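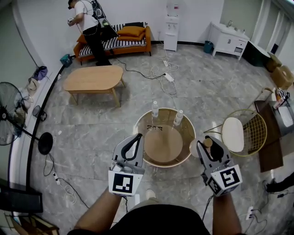
Aser Musari

Plinbridge Hand Grippers, set of 2

I built my first pair in our shared workshop in October, and I've been fiddling with them ever since! You hold one in each hand, and each has a white cube with a black marker on it, so the software can follow where your hands go. The jaws are gray and black and they'll take small round stuff – my favorite test, and harder than it looks on a glass-topped table.

The kit is $200 for both (printed parts, cubes and screws). You'll need your own glue and a free evening, maybe two if you're slow like me. Go easy on the jaw screws, I stripped a few. Spare jaws are on the Phelan page – same screws, same fit.

Page updated Dec 3, 2018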